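**Clilar, November 26, 2018.** Posel, the parcel firm that would like you to stop sending it photographs of dented kettles, today opens its Atum returns depot in Clilar. The depot has 60 staff, 339 loading bays and one working vending machine.

Posel's customers filed 2,827 damage claims in July, of which 271 blamed the weather. The weather has declined to comment.

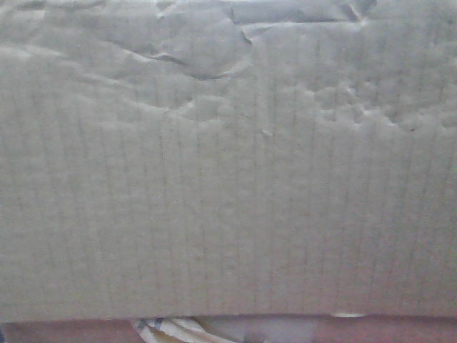
*Corrugated cardboard with a rough, wrinkled upper surface.*

Atum will handle returns for shops across the region, starting with Değirmenci, a seller of coffee grinders and, by extension, of very heavy parcels. Refunds will be paid within eight days. Opening hours are on the depot door.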